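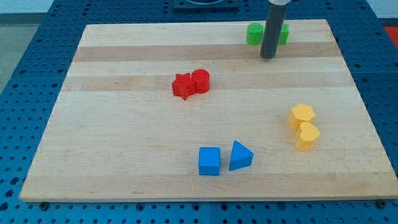
推杆工位这周折腾完了，记一下，省得下回又从头翻聊天记录。

起因是周一早上Kieran Dolan报的，说Trakine那台跑推块程序，块推到位以后总偏一点，偏的方向还不固定。先怀疑相机，重标了一遍，没用。又怀疑程序，回退到上一版，还是偏。最后Cormac Conneely拿手捏着杆子晃了一下，松的。夹紧环那颗螺钉没咬住，杆子在里面能转，也能歪。

就这么个事，查了一天半。

处理：旧杆拆下来，换了库里的备件。夹紧环内壁有一圈黑印子，酒精擦干净再装。螺钉换新的，上了中强度螺纹胶，扭矩按Corrigan给的安装单拧，别凭手感。拧完在杆子和环的接缝上画一道白漆线，以后巡检看线有没有错开就行，不用再上手晃。

杆端高度重新设了。以前大家习惯垫一张纸，纸抽得动就算好，每个人抽出来的都不一样。现在统一用塞尺，四个角加中间各量一次，五个点都要记，不能只记中间。木板自己不是绝对平的，拼条的板子，天气潮的时候中间会鼓一点点，去年8月就为这个刮过一次板面。高度设低了杆头蹭木头，设高了推圆柱还行，推三角和星形容易压不住边，块会翘。

板子的固定也顺手查了。板边螺栓挨个过了一遍，靠左那头有一颗能再拧进去小半圈，不算松，但也不对。底下蓝色孔板的孔里积了不少木屑，吸尘器吸过，用细嘴，粗嘴吸不干净。吸之前先把机器停到维护位，急停拍下，牌子挂上。这条不用我再讲了吧，周二下午还是有人没挂牌。谁自己心里有数。

换完杆必须重做工具标定，不做的话坐标全是旧杆的，看着能跑，其实哪都不对。步骤：

1. 示教器切手动，速度压到20%以下。
2. 标定尖装在板外的固定座上，不要放木板上，木板会动。
3. 四个姿态碰同一个点，姿态之间差开一些，别四个都差不多朝下。
4. 看残差，超了就重来，不要"差不多就行"。
5. 存的时候新建一个工具号，旧的先留着别覆盖。

第5条是血泪。上次覆盖完发现标错了，旧参数也没备份，Cormac从Flanum的服务器上翻旧日志一行一行抄回来的。

标完跑验证。块还是那套，红黄蓝绿四种颜色，每色两块，程序要求同色的归到一起。形状不一样，难度也差不少：方块和圆柱老实，心形最烦，推凹进去那一面会打转，推尖的那头会滑走。验证时别光挑好推的推，八块都要上。摆的时候也别每次都摆成一个样子，手随便撒一下就好，太整齐了测不出毛病。

结果：连跑70轮，没有掉板的，没有撞块叠起来的，中途停过一次，是光栅前面有人走过去，跟杆子无关。Kieran又让加跑一组边角的，块贴着板边放，杆子从外侧往里带。这组慢，有两轮超时，先记着，等程序那边看。他们说是绕行路径算得太保守，宁可绕一大圈也不从两块中间穿。我个人觉得慢点没关系，以前那个版本倒是敢穿，穿一次带歪一块。

周三（3月4日，星期三）下午交回Grudlow组正常使用。登记表已经更新，工具号改了，旧程序里写死工具号的请自己改掉，别跑来问为什么偏。真的有人问了，今天上午，两个。

日常保养从这周起改成这样：

每班开工前：看白漆线。擦杆头。板面用干布抹一遍，不要用湿布，木板吸水。
每周：孔板吸尘，板边螺栓过一遍扭矩，塞尺量五点。
每470小时：杆子拆下来看磨损，杆头磨平了就换，别想着转个方向接着用，圆头磨出平面以后推力方向就不准了。
块也要看。棱角磕圆了的挑出来放红盒子，不要扔回去混着用，相机认六角和圆柱本来就容易混，磕圆了更认不出来。

备件情况：杆子剩一根，夹紧环没有了，已经下单，供应商说21天。这段时间再坏环就只能停机，所以拜托手动的时候慢一点，别拿杆子去顶块试力气。夹紧螺钉还有一小包，在工具柜第二层，用了请在袋子上划一道。塞尺用完放回原盒，上周在窗台上找到的，谁放的也不追究了。

还有个没解决的：偶尔回原点的时候杆子会轻轻抖一下，一天也就一两次，对结果没影响，查过线缆没看出什么。怀疑是走线在第三轴那里拉得太紧，下周停机的时候重新扎一遍。碰到了请记一下时间和当时跑的程序，写在机柜门后那张纸上，不要光在群里说一句"又抖了"，群里说完就找不着了。

标定记录和五点高度表在共享盘"推杆工位"文件夹里，文件名带工具号的那个才是新的，另一个过两天删。有问题找Cormac，他下周一不在，急的找Kieran。

下周停机时间还没定，定了再再通知。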